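발굴 현장 알바(보조원) 첫 출근인데 토층 이랑 유물 수습 좀 알려주세요

작성자 흙먹는하마
5월 20일 목요일
조회 634

안녕하세요 급해서 두서없이 씁니다. 다음주부터 발굴 현장 보조원으로 나가게 됐어요. 고고학 전공은 아니고 사학과 다니다 휴학중. 교양으로 고고학개론 들은게 전부인데 그나마도 토기 편년 나오는 부분에서 졸았습니다.

현장은 고려~조선 건물지라고 들었고 밑에 삼국시대 층이 있을 수도 있다고 하네요. 구릉 끝자락이고 옆에 작은 개울. 조사 면적은 정확히 못들었어요. 트렌치는 이미 넣어놨고 이제 제토 들어간다고.

궁금한거

토층을 어떻게 구분하는지. 사진으로 보면 선이 그어져 있으니까 아 층이구나 하는데 선 없으면 그냥 다 갈색 흙 아닌가요?? 면접 때 팀장님이 벽면 보여주면서 여기 뭐가 보여요 하시는데 진짜 아무것도 안보였음. 흙이요 라고 대답할뻔.

그리고 유물 나오면 어디까지 파도 되는지. 기와편 같은건 엄청 많이 나온다는데 다 위치를 찍나요? 아니면 봉투에 모으나요? 조사기관마다 다르다는 글도 봤고 무조건 다 찍는다는 글도 봐서 헷갈립니다.

세번째는 트라울. 현장에 있는거 써도 된다는데 손에 맞는거 사가라는 사람이 많더라고요. 검색하니까 Carretero 랑 Skamus 두개가 제일 많이 나오는데 가격차이가 꽤 나요. 초보가 비싼거 사는게 의미 있나요? 호미도 따로 사야되는지.

마지막으로 라벨. 유물 봉투에 뭘 적어야 되는지 미리 외워가면 좀 덜 혼날까 해서요. 약어 쓰는거 같던데 Tr. 이런건 트렌치고 나머지는 모르겠음.

참고로 기간은 28일 계약이고 비오면 쉰다고 들었어요. 쉬는날은 일당 없는 거겠죠..ㅠ 체력은 그냥 보통입니다. 아시는거 아무거나 좋으니 부탁드려요. 제가 폰으로 써서 오타 많아요 죄송

개흙위를걷다

점심시간에 쓰는거라 짧게... 쓰려했는데 길어질듯. 조사원으로 좀 굴렀고 지금은 보고서 쪽 하고 있어요.

토층부터. 처음엔 안보이는게 정상. 저도 첫 현장 한달은 남이 그어놓은 선 보고 아는척 했어요. 보는 요령은 색보다 먼저 손이에요. 트라울로 벽을 위에서 아래로 긁으면서 내려오면 걸리는 느낌이 바뀌는 데가 있어요. 사각사각 하다가 갑자기 쫀득해진다던가, 자갈 섞인 데로 넘어간다던가. 그 지점에 표시해놓고 한발 물러나서 보면 색도 조금씩 보입니다.

색은 흙이 마르면 다 비슷해져요. 그래서 벽면 정리하고 분무기로 물 살짝 뿌림. 너무 많이 뿌리면 흘러내려서 다시 긁어야되니까 안개처럼. 햇빛 쨍할때보다 구름 끼거나 아침 일찍이 훨씬 잘 보여요. 정오에 벽 보고 있으면 아무도 못봐요. 그림자로 가리고 보세요, 우산도 좋고 판자도 좋고.

볼 것
색 (토색첩 있으면 대보기. 기관에 하나쯤은 있음)
입자 - 점토인지 사질인지. 손으로 비벼보고 길게 말아지면 점토기 많은거
단단한 정도
섞인 것 - 숯, 소토, 기와조각, 석립
경계가 또렷한지 흐린지

마지막거 의외로 중요. 경계가 칼같으면 사람이 판 흔적일 가능성이 있고 흐물흐물 넘어가면 자연퇴적인 경우가 많은데 이것도 무조건은 아니니까 조사원한테 물어보세요. 나무뿌리나 두더지 굴이 주혈처럼 보이는 경우 진짜 많습니다. 저 두더지 굴 하나를 반나절 판 적 있음. 끝이 옆으로 휘어서 알았어요.

건물지면 평면에서 보는게 더 많을 거예요. 제토하고 면을 잡은 다음에 싹 긁어서 색 다른 데를 찾는거. 적심, 초석, 기단석열 이런거 위주. 적심은 초석 밑에 돌 채운거예요. 돌이 뭉쳐있다고 막 빼면 진짜 큰일나요. 돌은 일단 무조건 놔둔다고 생각하세요. 뜬 돌인지 박힌 돌인지는 조사원이 판단함. 보조원은 안뺍니다. 밑줄 쫙.

유물 수습은 기관마다 다른거 맞고, 같은 기관도 팀장마다 달라요. 보통은

표토나 교란층에서 나온 기와편 자기편 → 구역이랑 층위만 적어서 일괄 수습
유구 안에서, 특히 바닥면에서 나온거 → 건드리지말고 부름
완형에 가깝거나 명문, 막새, 금속 → 어디서 나와도 부름

이정도. 건물지는 기와가 진짜 포대로 나와요. 하나하나 찍으면 공사기간 안에 못끝냅니다. 다만 와적층이라고 지붕이 무너진 그대로 쌓인 층이면 얘기가 달라져요. 그건 노출해서 사진찍고 실측까지 하고 걷어요. 그러니까 기와가 갑자기 빽빽하게, 비슷한 방향으로 나온다 싶으면 손 멈추고 부르세요.

제일 하면 안되는게 유물 끝이 보인다고 잡아당기는거. 끝만 보여서 작은줄 알고 당겼는데 반이 흙속에 있음. 뚝. 주변을 같은 높이로 다 내리면서 노출시키고 맨 마지막에 들어올리는게 순서예요. 유물만 동그랗게 파는 것도 안됨. 구덩이 되버려서 나중에 층위가 꼬여요. 그리고 나온거 혼자 예쁘다고 씻지 마세요. 안에 흙이 시료인 경우도 있고 토기는 물먹으면 부스러지는 것도 있어요.

밥 다먹어서 라벨은 아래 분이 써주시겠지

돌담밑고양이

윗분 말씀 거의 맞고요 라벨이랑 도구 쪽 보탭니다. 저는 조사원 아니고 보조원으로 현장 4곳 다녀봤어요. 그래서 틀린거 있을수도. 걸러 들으세요.

라벨에 적는거 저희는 이랬어요

유적명 (약칭)
조사구역, 그리드 번호
유구명이랑 번호
층위
유물 종류
날짜
수습한 사람 (이건 안적는데도 있음)

순서는 기관 양식대로. 유성펜으로 봉투에 쓰고 안에 라벨지도 하나 더 넣음. 봉투 글씨만 믿으면 안되는게 햇빛에 날아가고 흙 묻은 장갑으로 문지르면 지워져요. 예전에 Brendthorpe 지퍼백 쓰는 현장 있었는데 겉면이 미끄러워서 네임펜이 잘 안먹더라고요. 그때 안에 넣은 라벨 없었으면 50봉 넘게 출토지 불명 될뻔. 생각만 해도 식은땀.

층위 모르면 비워두지 말고 물어보고 쓰기. 나중에 쓰지뭐 하면 나중에 절대 기억 안나요. 그리고 봉투 하나에 두 층 섞지마세요. 아깝다고 섞으면 둘다 못씀. 경계에서 나와서 애매하면 애매하다고 적으면 됩니다. "3층 상면?" 이렇게 물음표 달아도 혼 안났어요. 거짓말로 확실하게 적는게 훨씬 혼나요.

약어는 현장마다 표가 있을 거예요. 첫날에 사진 찍어서 폰에 넣어두면 끝. 외워갈 필요 없음.

트라울은... Carretero 는 날이 단단하고 목이 짧아서 벽면 정리할때 힘 받기 좋고요, Skamus 는 가벼운데 끝이 얇아서 돌 많은데서 쓰면 금방 무뎌져요. 제 손 기준임. 28일이면 저같으면 현장거 며칠 써보고 결정합니다. 손바닥에 물집 잡히는 위치 보면 내 손에 긴지 짧은지 알아요 ㅋㅋ 호미는 현장에 널렸으니 사지말고. 한국 현장은 사실 트라울보다 호미랑 긁개를 더 오래 잡고 있을수도 있어요.

대신 돈 쓸거면 무릎보호대랑 장갑. 무릎보호대는 얇은거 말고 두꺼운거. 장갑은 코팅된거 여러켤레. Goddale 꺼 무릎 패드 썼는데 찍찍이가 흙 먹으면 안붙어요. 버클식 추천. 모자는 챙이 뒤에도 있는거로. 목 뒤가 제일 먼저 탑니다. 12월 현장은 또 완전 다른 세계인데 아침에 땅 얼어서 보온덮개 걷는게 첫 일이고... 5월이면 그나마 좋을때예요.

비오는날 얘기. 쉬면 일당 없는 데가 많은데 실내작업(세척, 넘버링)으로 돌려주는 곳도 있으니 계약서 확인하세요. 꼭 물어보세요 눈치보지말고. 그리고 비온 다음날이 제일 힘듬. 물 퍼내고 천막지 걷고 벽 무너진데 정리하고. 장화 필수.

트렌치 가장자리에 절대 서있지 마세요. 앉지도 말고. 벽도 무너지고 본인도 떨어집니다. 건널때는 정해진 데로만. 그리고 긁어논 면을 밟으면 그날 하루 눈총받아요. 작업은 뒤로 물러나면서. 앞으로 가면서 긁으면 자기가 긁은데 자기가 밟음. 첫날 저..

세척하게되면 칫솔 부드러운걸로, 깨진 단면 쪽은 살살. 단면 닳으면 나중에 접합이 안맞아요. 채색 흔적이나 그을음 있는건 씻기 전에 물어보고. 말릴땐 라벨이랑 같이 채반에. 바람에 라벨 날아가는거 주의, 작은 돌로 눌러두면 됨.

자갈밭

다 필요없고 물 많이 먹고 모르면 부르세요. 그거면 됨

삼국시대 층은 팀장 말 반만 믿으시고. 있을수도 있다는 현장 치고 나온데 별로 못봄

흙먹는하마 (글쓴이)

와 다들 감사합니다 진짜 이렇게 길게 써주실줄 몰랐어요. 프린트해서 가져가려고요. 트라울은 일단 안사고 무릎보호대 버클식으로 주문했습니다. 장화도. 계약서 다시보니까 우천시 실내작업 가능이라고 작게 써있네요!! 물어보길 잘했다

적심 돌 안뺀다 돌 안뺀다 외우는중. 와적층도 처음 들었는데 검색해보니 사진 무섭게 빽빽하네요. 출근해보고 또 막히는거 있으면 글 올릴게요
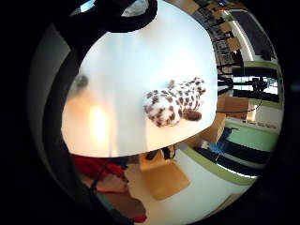
하얀 원형 탁자 위 얼룩무늬 인형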